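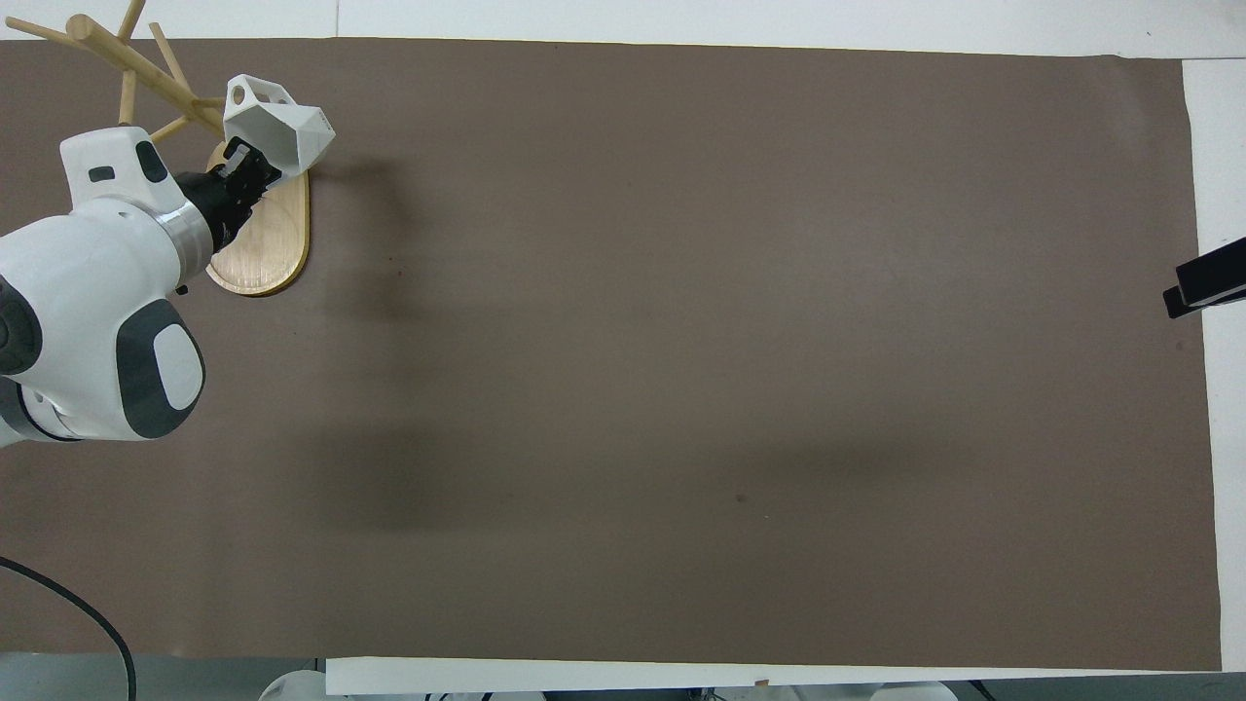
Manual > Hosting a Game > Turn Timers and Autosaves

4.2 Setting the turn timer and autosave

Tuesday, June 30, 2020
By the Meltent documentation desk

This section applies to multiplayer games of Zodau hosted from the Ashour lobby. Single-player games have no turn timer.

1. From the main menu, open Multiplayer, then Host. Select a map. Dorkbridge is the default for new hosts.

2. Under Session Rules, set Turn Mode to Simultaneous or Sequential. Turn Mode cannot be changed after the first turn is played.

3. Set Base Time. The default is 31 seconds per turn. In Sequential mode, the value applies to each player separately.

4. Set Time per City. Each city a player owns adds 2 seconds to that player's turn. Enter 0 to turn the bonus off.

Note: In Simultaneous mode, the bonus is taken from the player with the most cities and given to everyone.

5. Set Autosave Interval. Values from 1 to 20 turns are accepted. On large maps, each save pauses the game for all players.

6. Set Saves to Keep. When the limit is reached, the oldest autosave is deleted. Manual saves are not counted.

Caution: Autosaves from different sessions share one folder. Rename any file you want to keep before hosting a second game.

7. Select Apply, then Open Lobby. Players who join after this point see the rules but cannot edit them.

To resume a saved game, select Host, then Load, and pick the file. Empty seats are filled by computer players until their owners rejoin. A player whose timer runs out while units are still waiting for orders ends the turn with those units on Hold.

Saves made before version 13 do not store the timer. Enter the values again before opening the lobby.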